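Sulitz guest room check, mobile arm unit
Inspector: Gyula Bakos
2022-11-23

1. Floor by nightstand clear: OK
2. Fingers nearly closed when near bedding: OK
3. Items on nightstand noted before work: OK
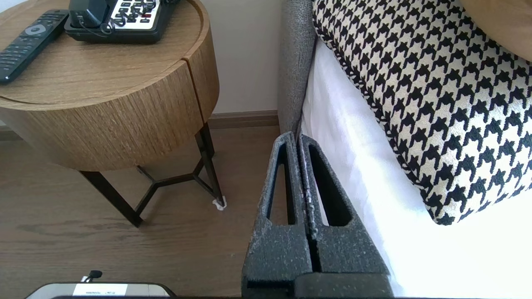 Item 3. Remote and desk phone on nightstand.

4. Speed limit near furniture, 320 mm/s: OK
5. Stop button reachable by operator: OK
6. Drawer pull force, limit 30 N: OK. Recheck after next software update.
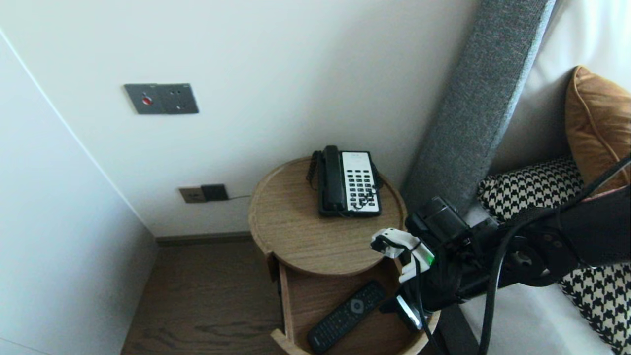 7. Arm cables tied back: REVIEW. Slack must not catch on a drawer front or phone cord. Navent to send shorter ties.

Send signed copy to Halász, room file 346.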